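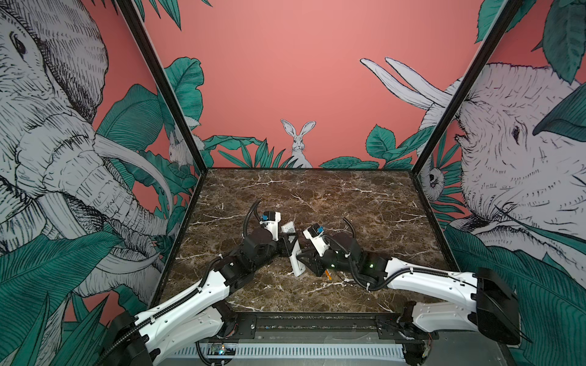
Diane Zacharias respondió a la entrega anterior que el paso de un objeto entre dos brazos es un problema cerrado, que Pulance lo planifica sin ayuda y que insistir en la calibración a estas alturas es buscarle defectos a un programa que funciona.

Puede ser. Le agradezco el comentario y le contesto con lo que tengo, unas fotos y unas cuantas dudas.

Galería: Pulance y Oneo en la celda de Gistedstead
22 de octubre de 2020

La ficha de Doucette promete «coordinación bimanual en tiempo real». Pulance pone el planificador y Oneo, la percepción. Mi problema empieza con lo de «tiempo real», una expresión que en los folletos aguanta cualquier cosa. En nuestros registros, Oneo publica la pose del objeto con un retraso de casi 75 milisegundos y Pulance replanifica a 20 Hz. Para acercar una pinza a una caja quieta sobra. Para que una pinza entregue una pieza a la otra, con las dos en movimiento, hace falta que alguien explique qué pose usa el planificador: la última que llegó o la que calcula para el instante del contacto. He leído la documentación entera y no lo dice.

La foto de cabecera enseña el tramo que me interesa: las dos pinzas muy juntas y un objeto blanco, de pie y algo inclinado, entre ellas. En el visor de Pulance una postura así aparece pintada de verde, «trayectoria válida». Válida quiere decir que el modelo no encuentra colisión. Del agarre no dice nada, y el registro tampoco: guarda la consigna de apertura de la pinza, pero no la apertura medida.

Sobre la percepción tengo más reparos. Oneo ajusta una caja envolvente a lo que ve y con eso decide por dónde agarrar. La demostración de Doucette se hizo con cubos mates de colores lisos, que es como ponerse uno mismo el examen. Nosotros le damos objetos blancos con texto impreso y brillos, sobre una superficie llena de vetas.

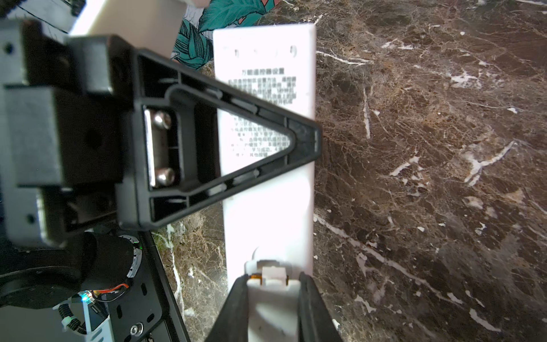
Desde la pinza: caja blanca con instrucciones en chino, un dedo negro tapando parte del texto y mucho reflejo en la zona inferior.

El dedo ocupa buena parte de la vista, y eso va a pasar siempre con una cámara montada tan cerca. Oneo permite cargar una máscara de la propia pinza para descartar esos píxeles. Bien. Lo que no documenta es si la máscara se actualiza cuando los dedos se abren o se cierran. Probé con la máscara fija y el borde del dedo me salió dos veces como borde de la caja, con una confianza estupenda, por cierto. El parámetro se llama «self_mask_mode» y el manual le dedica una línea.

Queda la geometría entre los brazos. Pulance supone que la transformación de una base a la otra es exacta y la lee de un archivo de texto. Si el archivo está mal, el visor sigue en verde. Pedí a Doucette una comprobación al arrancar y me contestaron que está prevista para octubre. Estamos en octubre.

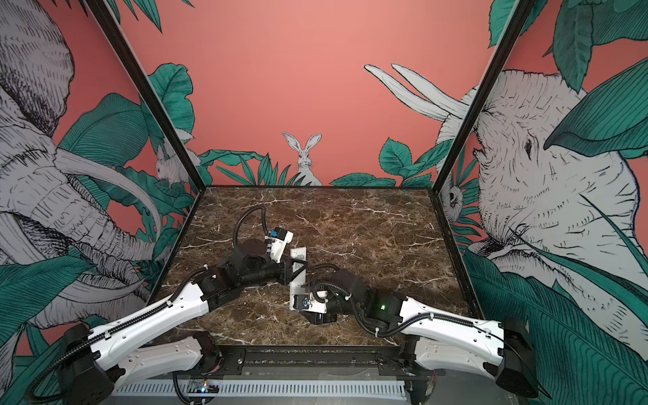 Pinzas enfrentadas en el centro de la celda, sin pieza sobre el mármol.

Para comparar distancias prefiero posturas como la última, sin objeto que estorbe: se lee la separación que calcula el modelo y se mide la real con una galga. Es aburrido y no sale en los vídeos. Subiré la tabla cuando tenga medidas de ambos brazos y, si Diane tiene las suyas, las pongo al lado.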